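Gripper Comparison Operator (casual, two positions)
Trurard Robotics Lab, Prerkemham

Trurard is looking for two people to join our manipulation test team in Prerkemham. The work is the practical side of a comparison study we call Flurkach, in which several parallel grippers are tried on the same two-arm platform with the same household tasks. You will operate the arms by teleoperation, change the grippers between blocks, and write down what happened in every trial.

The tasks are taken from ordinary housekeeping. The present block is the bedroom bin: opening a thin plastic bag, putting it into a small wastebasket, fixing the rim and lifting the basket with both arms. It sounds easy, but thin film is one of the hardest materials for a gripper. The fingertips slip on it, or they pinch two layers when only one is wanted. 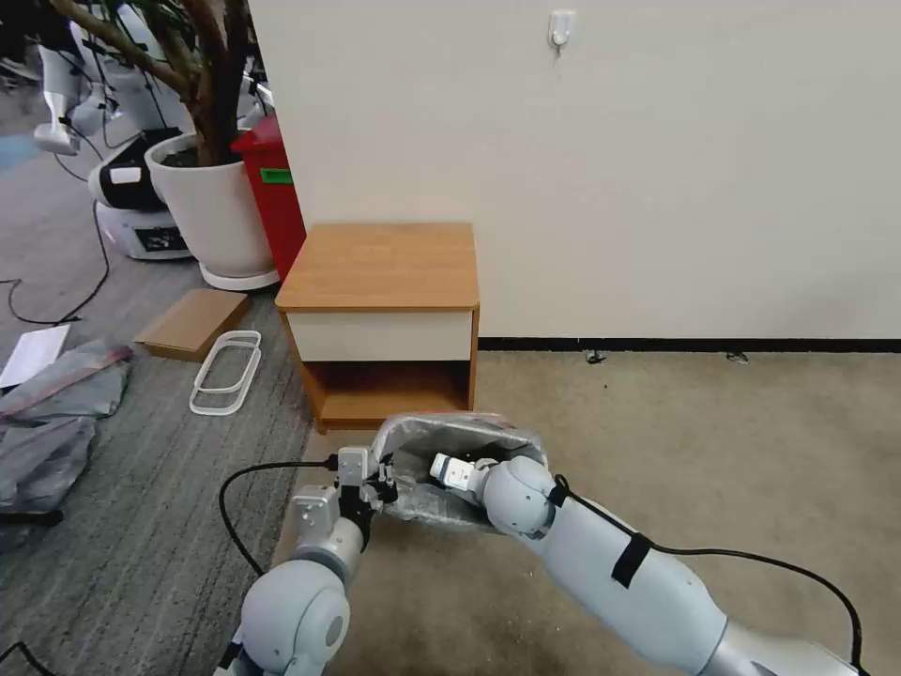 A normal shift starts at 8:30 with the check of both arms and the cameras. Then you run trials in blocks of 14, with a rest between blocks. After each block you fill in the trial sheet and reset the objects to their start positions. One gripper design is finished when it has 400 valid trials, so you should be a person who can do the same thing many times and still pay attention to it.

What you will do:
Teleoperate two arms in tasks with bags, bins, cloths and small furniture
Mount and remove grippers and fingertips, following the written procedure
Record grasp failures using our list of failure types
Compare two controller settings without being told which one is running
Report worn fingertips, loose cables and any strange noise from the joints

What we ask from you:
Steady hands and normal or corrected eyesight
Good colour vision, as the status lights on the controllers are coloured
Written English clear enough that a colleague can understand your notes next month
Ability to stand for a good part of the shift
Legal right to work in the country

Experience with robots is welcome but it is not necessary. Some of our best operators came from sewing, dental work and bicycle repair. If you have used a console controller or flown a drone, please mention it in your application.
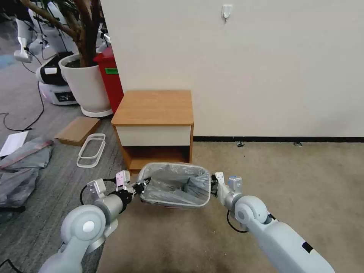
Do I need to know programming?
Programming is not part of this position. You will start and stop the recording from a simple menu, and an engineer is in the building during all shifts. If you can write some Python, we can offer you extra hours with the labelling of trials, which is paid at the same rate.

Training takes 3 days and it is fully paid. On the first day you learn the safety rules and the emergency stop, and you move only one arm. On the second day you practise with both arms. On the last day you complete a short series of trials beside an experienced operator, and we look together at the recordings. Please note that people differ a lot in how quickly they get used to the left arm – we do not make any decision from the first day.

The position is casual, with three or four shifts a week, up to the end of July. Tuesday shifts are needed from everybody, as the grippers are changed on this day and we hold the team meeting after lunch. An extension is possible if the second part of Flurkach, with other wrist cameras, is approved in time. 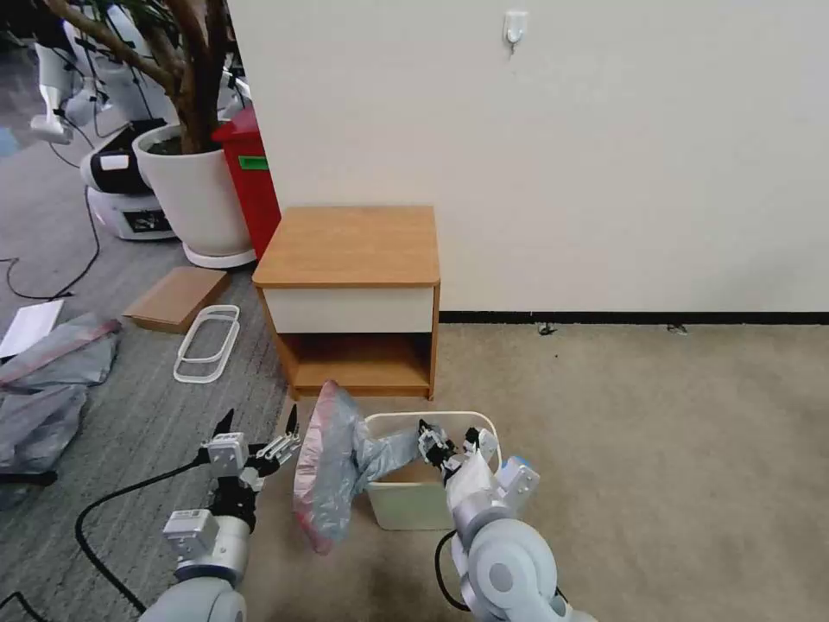

Shifts are six hours including a paid break. The lab is on the ground floor of the Liu Building, with step-free entry, bicycle parking and a small kitchen. Closed shoes are required in the test area, and long hair must be tied back. We will reimburse public transport costs for the training days.

To apply, please send a short resume and a few lines on why this kind of work would suit you to the Trurard office in Prerkemham, with the words "Gripper operator" in the subject line. Let us know also which days you are not available. A cover letter in formal style is not needed. Suitable applicants will be invited for a practical trial of one hour, which is also paid. We answer every application, including those we cannot take further.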